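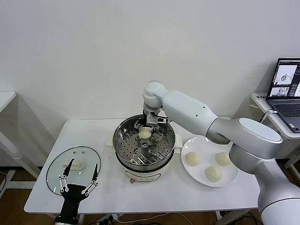

Week 4 handout: Comparing grippers on soft food

Course notes, Lorraine Treloar. Read before the afternoon lab.

Why buns

Vendors like to show a gripper picking up a block. A block is a kind thing to pick up. It has flat sides, it doesn't dent, and it looks the same from every camera. A steamed bun has none of those manners, and a bun on a perforated rack inside a metal bowl is worse, as the fingers have to come down past a rim to reach it.

So treat the steamer task as a test of claims. The Hutow sales sheet says its two-finger gripper has a success rate of 82 per cent on "deformable food items". It doesn't say which items, how many tries, or who decided what counted as a success. Until you know those three things, the number is decoration.

What we are comparing

Both sets of fingers go on the same arm, with the same controller settings.

Hutow: long linkage fingers, stock tips.
Odow: shorter travel, softer tips, costs $900 more.

I have no favourite. Karabo Moodley ran the pilot and prefers the Odow, but he had also spent a fortnight tuning it, so take that with some salt.

The wrist camera

A wrist camera is supposed to fix the problem of the overhead view, where the arm hides the thing you're reaching for. It fixes part of it. The fingertips are nearly always in view, and that's handy for lining up. But a shiny pot throws highlights along its rim, and a bun sitting close to the inside wall can be half hidden by the metal.
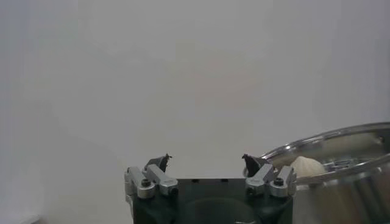

Pale dough near a pale wall doesn't help either. If your detector works well, try it again with the bun moved a little closer to the side before you believe it. Noeline Pirihi's group lost most of an afternoon to a threshold that only suited one spot on the rack.

Scoring

Run 50 tries per gripper. Change the bun after every 12, or sooner if the skin tears. A try counts only if the bun ends up where you meant it to go, with no tear and no visible dent. "Nearly" is a fail. Write down the fails in full - they're worth more marks than the passes.

If you nudge the arm by hand, the try is void. Log it anyway.

For your write-up

Say what you would need to see before paying the extra $900. Graziella Pagano is marking this one and will ask for your raw log, so keep it legible.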